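Guía Tetau de embolsado bimanual

La guía Tetau es un conjunto de reglas de buena práctica para celdas robóticas que introducen productos envasados ligeros en bolsas. Su segunda revisión, del 3 de noviembre de 2019, consta de 24 cláusulas – 12 de ellas obligatorias – y se aplica a celdas cerradas con dos brazos.

Disposición de la celda

Los dos brazos se fijan a un mismo raíl, en el borde delantero de la mesa, y trabajan enfrentados sobre la bolsa. La zona de solape se declara en el plano de la celda. Dentro de ella, solo un brazo puede descender cada vez. Los cables deben seguir el brazo sin invadir la trayectoria de la pinza.
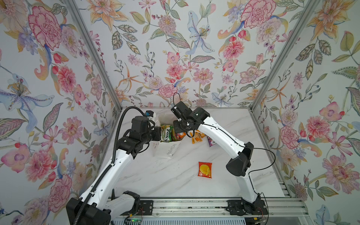

Según Cundoreck, la regla del descenso alterno es demasiado estricta y alarga el ciclo casi un 40 % cuando los envases están dispersos. La revisión mantuvo la cláusula, aunque admite excepciones documentadas.

Introducción en la bolsa

La bolsa permanece abierta y apoyada en la mesa. Los dedos entran por la boca sin tirar del borde ni de las asas de cordón. Los envases blandos, como los paquetes de aperitivos, se presionan con la punta del dedo y con fuerza limitada. La cámara de muñeca debe conservar a la vista el interior y ambos dedos.
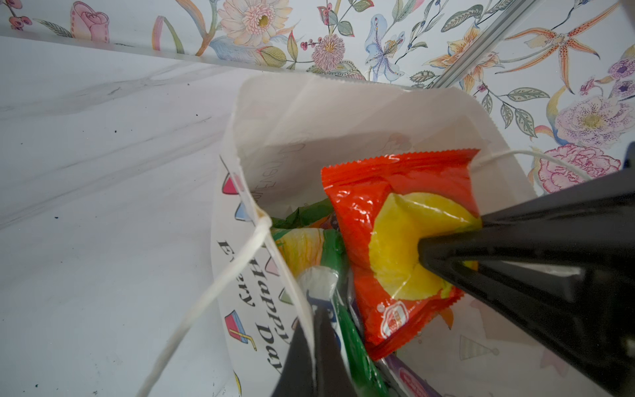 Registro y verificación

Cada ciclo se registra con la posición de las pinzas y la fuerza máxima aplicada. Los fallos de agarre se anotan aparte – también los corregidos en el segundo intento.

Comentarios (2)

Ferkton: ¿La cláusula de asas vale para bolsas de plástico troqueladas?

Thái: En octubre la aplicamos también a esas, con el mismo margen.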